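Progress report to the Privport fund, second period
Prepared by Imelda Evangelista, Mosthorpe

Thank you again for your patience over the spring, and for the kind note that came with the second payment. We've now had the Noonan picking kit for 14 weeks, and I'm happy to say the review is well past the stage where we spent our mornings reading the manual to each other.

As of the end of June we have logged 2,056 picks with the kit, using 40 household items and toys from our own shelves. Prallemton, who sell and support the kit, have answered all 9 of our tickets, though the one about the release timing took three rounds and a rather long phone call (they were very nice about it!).
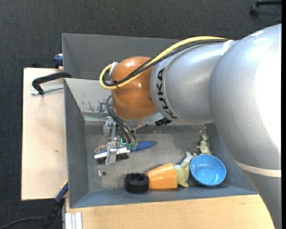
Cable routing is the part of the kit I'd most like to see improved before we recommend it to other small workshops like ours. The guide gives it half a page, and we've redone ours twice. At present the yellow cable and the black bundle run along the top of the KUKA arm and bend round in a tight loop beside the wrist, with a small cable tie at the bottom and straps higher up. I would like a gentler bend there, and I've asked Prallemton whether they can supply a proper bracket.

Cleaning brushes remain our hardest item, and I'd rather give them another month than hurry the score. The remaining money will go toward spare fingers and two more weeks of testing. I'll send the full pick log with the next report, along with Prallemton's quote for the bracket if it has arrived by then.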